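Clifford Pelletier apologizes for the state of his piano before he has even taken my coat. It's an old upright with a stack of manuscript paper on the lid, and he plays me the opening of his new string quartet on it with a good deal of humming wherever his two hands can't manage four parts. "You'll have to imagine the viola," he says, and then hums that too, rather well.

The quartet is called Telex, and the Fitzsimmons Quartet will give the first performance in March. It lasts 21 minutes and runs without a break. Pelletier wrote most of it before breakfast, a habit left over from his years as a school music teacher, when the early morning was the only quiet he could count on.

"I wanted the players to send each other little messages," he tells me, pouring coffee. "Short ones, a bit clipped, and sometimes the answer comes back to the wrong person. The second violin gets everyone else's mail, poor thing!"

The slow section gave him the most trouble. He threw out two versions of it and kept the third only after Colleen Bouchard, the quartet's cellist, telephoned one Tuesday evening and asked whether she might please have a tune.

"I did say that," Bouchard admits when I reach her later, laughing. "We'd had 567 measures by then, and I'd been plucking for what felt like most of them. He was very sweet about it. He sent me the loveliest long melody, way up high where it's dangerous, so perhaps that was his revenge."
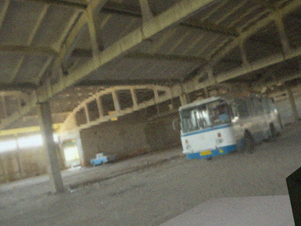
Interviews | Chamber Music

Pelletier has been writing for strings for over 2 decades, and he still goes to as many rehearsals as the players will put up with. He sits at the back with a pencil and tries to keep quiet, though Bouchard reports that he sighs. I ask him what he listens for.

"Breathing, mostly. If they're breathing together I can stop worrying about the notes. When they aren't, I've usually written something silly, and I go home and fix it."

The program opens with Haydn, which was his own request, and he is a little nervous about the company. He has started sketching a wind quintet in the meantime, and before I leave he is back at the upright, looking for the bassoon line and humming.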